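小型维修间耗材的分柜、编码与盘点

更新于2021年3月11日

适用范围

本文说明如何为一间小型维修间建立耗材存放与编码系统。对象包括紧固件、垫圈、密封圈、端子、热缩管、保险丝、小规格钻头和砂纸一类的低值易耗品。整机备件、带序列号的仪器和需要校准的量具应另行登记，不在此列。

文中的编码规则沿用Josley编码法，表格结构取自Bokdale维修间现行的耗材台账。两者都可以用普通电子表格实现，不依赖数据库或专用软件。使用条码枪的单位可以在完成全部步骤后再叠加条码层，编码本身无需改动。

术语

柜：可整体移动的存放单元，不论内部是抽屉、层板还是敞口。
屉：柜内可独立抽出的单元。
格：屉内由隔板分出的最小存放位置。一格只放一种物料。
位码：表示“放在哪里”的编码。
料码：表示“是什么”的编码。
台账：位码与料码的对应表，附数量和补货参数。

位码和料码必须分开。常见的错误是把两者合成一个号，例如把M4平垫圈直接叫作“A柜第三屉”。一旦换柜，所有标签、领用单和采购记录都要改写。分开之后，移动物料只需修改台账中的一个单元格。

准备材料

普通打印纸，80克即可。
透明标签袋或宽幅透明胶带。
油性记号笔，黑色。
钢直尺、美工刀、切割垫。
自封袋，大中小三种规格。
游标卡尺和螺距规。
电子秤，分度值不低于0.1克。
一张空白电子表格。

不建议一开始就购买标签机。编码方案在试用期内通常要改，热敏标签撕下后容易留胶，返工量大。

第一步：清空与初分

把全部耗材集中到一张台面上，按大类分堆，此时不要测量，也不要计数。大类控制在十个以内，参考划分如下：

F 紧固件
W 垫圈与挡圈
S 密封件
E 电气端子与接插件
H 热缩管与绝缘材料
C 切削与磨料
L 润滑与胶粘
G 通用杂项

G类只作临时容器。初分结束后，G类中同一种物料若占到一小袋以上，应判断能否归入其他类别；确实无法归入的，再考虑增设大类。字母I和O不用，避免与数字混淆。

锈蚀、变形、来历不明且无法测出规格的零件直接报废。混装的旧螺钉如果逐颗辨认所花的工时超过新购价格，同样报废。判断时按人工成本计算，不按物料账面价值计算。

第二步：测量与细分

紧固件按以下顺序确定规格：螺纹制式、公称直径、螺距、长度、头型、驱动形式、材质、强度等级。前六项可以直接测量或目视判断。强度等级以头部标记为准，无标记的一律按最低等级入账，不得凭手感或来源推定。

沉头螺钉的长度包含头部，圆柱头和盘头螺钉的长度从头部支承面算起。旧台账里这一项经常记错，迁移数据时应逐条复核。

密封圈记录内径和线径，并注明材料。材料不明的O形圈不得入账，也不得与丁腈、氟橡胶混放。橡胶件须写明入库月份，便于按先进先出领用。

端子按导线截面积、孔径和形式登记。绝缘套颜色可以写入备注，但不得作为唯一识别依据，不同厂家的颜色对应关系并不完全一致。

每种物料装入自封袋，袋内放一张手写纸条，写明规格，暂不写编码。

第三步：选择柜体并定位

小规格物料宜用带屉的金属柜或塑料柜，敞口箱适合放成卷、成包和形状不规则的物料。选柜时看三个参数：单屉承重、屉深、导轨有无限位。紧固件的堆积密度高，一只装满螺母的浅屉往往比外观估计的重得多，导轨无限位时容易整屉脱出。

柜体定位前先确认台面水平。柜底与台面之间垫薄橡胶片可以减少滑移，也能防止柜底折边划伤台面。重物放下层，常用物料放在站立时肘部高度附近。两只以上的柜并排时，同一行的屉尽量对齐，位码才能横向读取。

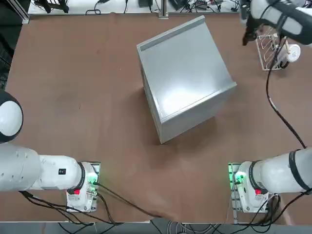
台面上的灰色金属柜体，朝向与台边成一定角度

柜体顶面不计入存放位置。临时放在顶面的物料没有位码，盘点时必然漏计。如果确实需要一个暂存区，应另设托盘并给它单独的位码，规则见第七步。

第四步：编制位码

Josley编码法的位码由三段组成：

柜号（一位字母）－屉号（两位数字）－格号（两位数字）

例如B-07-03表示B柜第七屉第三格。编号时遵守以下规定：

屉号自上而下、自左而右递增。
格号以屉面朝向自己时的左前角为起点，先向右，后向里。
个位数前补零。
拆除隔板后，合并的格沿用较小的格号，较大的格号停用，不得挪给别处。
柜号一经使用不再回收，柜体报废后该字母作废。

以Bokdale维修间为例，全部柜体合计36屉，每屉统一分成12格，共得432个位码。编码时应一次性生成完整清单，空格也要列出。空格在台账中写“空”，不得留白。留白无法区分“没有东西”和“忘了登记”。

屉内分格不必追求一致，但同一柜内最好只用一种分法。混用多种分法时，格号的读法仍按左前角起算，并在该屉前沿贴一张格位示意图。

第五步：编制料码

料码采用“大类字母＋规格串＋后缀”的形式。规格串直接写尺寸，不用流水号。示例：

F-M4x12-PH：M4，长12，盘头
F-M4x12-CSK：M4，长12，沉头
W-M4-FL：M4平垫圈
S-8x1.5-NBR：内径8、线径1.5，丁腈
C-P240-SH：240目砂纸，散张

规格串的好处在于脱离台账也能读懂，坏处是长度不等。表格排序时，M10会排在M4之前，可以另设一列纯数字的排序键解决，不要为此把M4写成M04。

材质写入后缀的最后一段，常用材质可省略，但省略规则必须写在台账首页。例如规定“未注明者为镀锌碳钢”，则不锈钢件必须注明。省略规则只允许有一条，多条并存时没有人记得住。

乘号统一用小写字母x。全角乘号、星号和大写X在检索时会被当成不同字符，造成同一物料出现多条记录。

第六步：制作与粘贴标签

标签分屉面标签和格内标签两种。屉面标签只写位码的前两段和大类名称；格内标签写完整位码和料码。

版面按以下方法排：

屉面标签宽度取屉面净宽的三分之二，高度以能写下两行字为准。位码用等宽字体，字号大于大类名称。四周留2毫米裁切余量，裁切线用浅灰色。料码中的数字0与字母O应可明显区分，字体不满足要求时更换字体，不要用手工加斜线的办法补救。

Issa标签模板已按上述比例设好，替换数据源后可直接打印。打印时缩放选“实际大小”，关闭“适应页面”。先打一张，用钢直尺核对宽度，再打印整批。

粘贴前用异丙醇擦净屉面，待完全挥发。金属屉面可以用磁性标签袋，塑料屉面用不干胶标签袋。标签左边缘与屉面左边缘对齐，不以拉手为基准，不同批次的拉手位置可能有偏差。

格内标签贴在格的后壁，内容朝前。贴在底部会被物料遮住，贴在前壁则需要探头才能看到。

粘贴完成后，拉开各屉检查标签有无翘边、刮擦，再把屉推到底，确认标签袋不与柜框干涉。
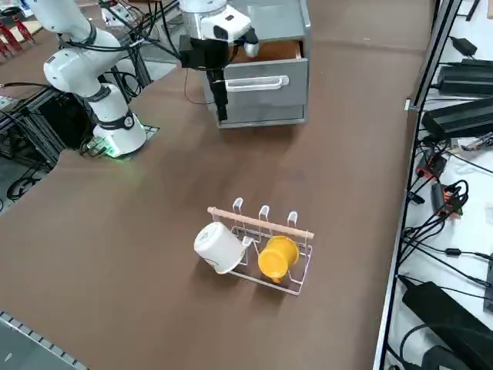

第七步：建立台账

台账每行对应一个位码。列的顺序如下：

位码
料码
中文名称
计量单位
现存数量
补货点
补货批量
单件重量
最近盘点日期
备注

位码列设为唯一值，输入重复时报错。料码列允许重复，同一料码可以占用多个格，但需在备注里写明主格与副格。领用从主格取，补货先补副格。

计量单位只用“件”“米”“张”“克”四种。“包”“盒”“袋”的内装数量因供应商而异，不得作为库存单位，可以在采购单上使用。

单件重量用称重法求得：取一批清点过数量的同种物料称总重，除以件数，保留三位有效数字。批次更换后应重测。热缩管、砂纸和线材不用称重法。

暂存托盘的柜号固定用Z，例如Z-01-01。归还物品、待识别零件和错放件先进Z区，每周清一次。Z区不设补货点，台账中现存数量一栏写实数，不得写“若干”。

台账首页应包含：大类表、省略规则、柜号分配表、作废编号表、最近一次结构修改的说明。首页改动后，旧版另存，不要覆盖。

第八步：领用与归还

领用登记以最少字段为原则，只记位码、数量、日期。用途可以选填。字段越多，漏记率越高，这一点在工期紧张时尤为明显。

Plimer卡片法适用于不便使用电脑的场所。每格放一张硬卡，正面写料码和补货点，反面画格线。取用时在反面记一笔，写满后换卡，旧卡投入收集盒，由台账维护者统一录入。现存数量降到补货点时，直接把卡片抽出，插到屉面标签袋的后方，露出一角作为缺料信号。

归还规则：

未开封的物料放回原格。
已拆封但未装配过的紧固件放回原格。
装配过的自锁螺母、弹性挡圈、开口销和铜垫圈不得归还，直接报废。
涂过螺纹胶的螺钉清理后可进G类，不得回到原格。
无法确认来源的进Z区。

取料时只拉开一屉，取完推回后再开下一屉。多屉同时拉出会使柜体重心前移，未固定的柜存在倾覆风险。确有必要把柜体固定在台面时，用柜底预留孔，不要在侧板上另行钻孔。侧板多为薄板，开孔后刚度下降，屉的滑动间隙也会随之改变。

薄料、条料和长尺寸板料不进屉。可以立放在柜侧的专用槽内，槽也应有位码，格号从外向里编。立放件的标签贴在上端，同一槽内长件在里，短件在外。

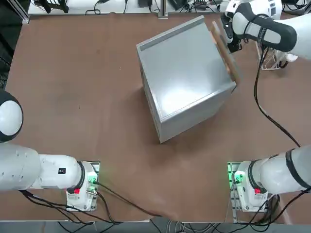

有读者来信提出异议，认为槽内物料每次取放都会改变前后次序，格号实际上无法维持，建议整槽只给一个位码，再用颜色标记区分材质。

意见成立的前提是槽内只有一种规格、多种材质。规格不同时，仍应按隔片分格，隔片固定在槽底，物料次序变动不影响格号。如果没有条件安装隔片，可以采用整槽一码的做法，但台账中要为每种料码各设一行，位码列的唯一性约束需要对该槽放开，并在首页注明。颜色标记可用，应避开红绿并用的方案，同时在端面写上材质代号，供不便分辨颜色的人使用。

第九步：设定补货点

补货点的计算式为：

补货点＝日均用量×到货天数＋安全量

日均用量取最近三个月的领用总数除以工作天数。没有历史记录的物料，先按单次最大用量的两倍设置，运行一个季度后改用实测值。安全量取到货期内可能出现的一次最大领用量。

补货批量不宜小于供应商的最小包装，也不应超过格的容量。格的容量按八成满计算，装满后标签会被遮挡，取料时也容易溢到邻格。

橡胶件、胶粘剂和润滑剂有存放期限，补货批量应按期限内能用完的数量封顶。这三类的补货点宁可略高，批量宁可略小。

下列物料不设补货点：专为某次维修采购的剩余件、已停产型号的配件、无重复采购渠道的物料。它们用完即从台账中注销，位码改写为“空”。

第十步：盘点

全面盘点每年一次，安排在11月。其余月份做循环盘点，每次抽查若干屉，保证两次全面盘点之间每屉至少被查过一遍。

盘点流程：

冻结领用。在门口和台面各放一块提示牌。
导出台账，隐藏“现存数量”列，打印空白盘点表。
按位码顺序逐屉清点，实数写在表上。
计量单位为件且数量较多的，用称重法。称重结果与上次相差过大时改为手工清点。
全部填完后，再与台账比对。
差异超出容许范围的由另一人复点，复点者不看初点结果。
确认后修改台账，并在备注列写明差异数量和原因代码。

隐藏现存数量的目的在于避免清点时向账面数靠拢。省略这一步，盘点就失去意义。

容许差异按单价分档。低值件允许少量偏差，密封圈和保险丝不允许偏差。原因代码建议只设四个：漏记、错放、误码、损耗。“其他”一项不设。

敞口箱内的物料先倒入清点托盘，再分袋计数，计数后装回。箱底残留的碎屑和散件单独收集，能识别的入Z区，不能识别的报废。箱体清空时顺便检查折边有无毛刺，底面有无凹陷和积油。

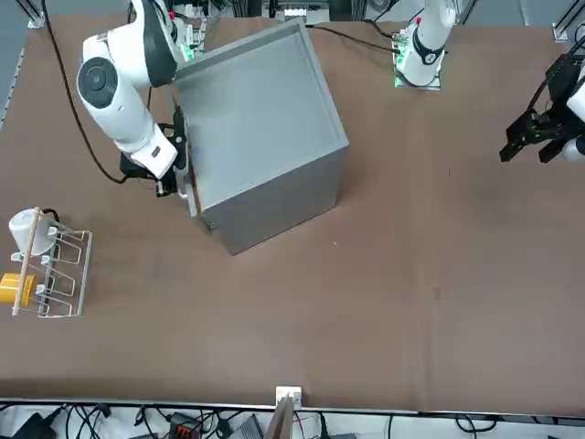 灰色敞口箱，斜放于台面

敞口箱的位码只写到屉号，格号固定为00。箱内若放了分隔盒，则按格编号，不再使用00。

第十一步：变更管理

运行一段时间后，总会遇到需要搬动物料的情况。变更按以下顺序执行：先改台账，再换标签，最后移动实物。顺序颠倒时，一旦中途被打断，现场和台账会同时出错，且难以判断以哪个为准。

增加新物料时，优先填入同大类的空格。同类没有空格的，可以放入相邻大类的空格，并在备注里写明“借用”。借用格累计过多，说明大类划分与实际用量已经不符，应安排一次整柜调整。整柜调整宜与年度盘点合并进行。

作废编号登记在台账首页，写明作废原因。不要因为编号不连续而重新编排，连续性对检索没有任何帮助。

常见故障与处理

屉推不到底：多为物料从后壁翻落到柜内。将该屉和下方一屉整个取出，清理柜体后部。仍有阻滞的，检查导轨是否变形。

标签字迹褪色：喷墨打印的标签接触溶剂后易晕开。改用激光打印，或在外层加贴透明胶带。

同一规格查出两条料码：通常由全角与半角字符混用引起。对料码列做一次批量替换，合并后以数量较大的一行为主格。

称重计数误差大：检查单件重量是否更新过批次，再检查自封袋皮重有无扣除。表面带油的紧固件不宜称重计数。

隔板松动，小件窜格：在隔板底部加一条薄泡棉。泡棉厚度以隔板插入后略有阻力为宜，过厚会使屉沿外鼓，造成推拉卡滞。

领用记录与实际差距逐月扩大：先检查登记位置离柜体是否过远。登记表应放在取料后一步之内可以够到的位置，笔用绳固定在夹板上。

附：初次实施的时间安排

清空与初分应连续完成，中途不恢复使用。测量与细分可以分几次做，每次处理一个大类，处理完即装柜。标签在全部位码确定后统一打印。台账录入与装柜同步进行，一屉装完录一屉，录完由另一人对照格内标签抽查。抽查发现错误的，该屉全部重核后再继续。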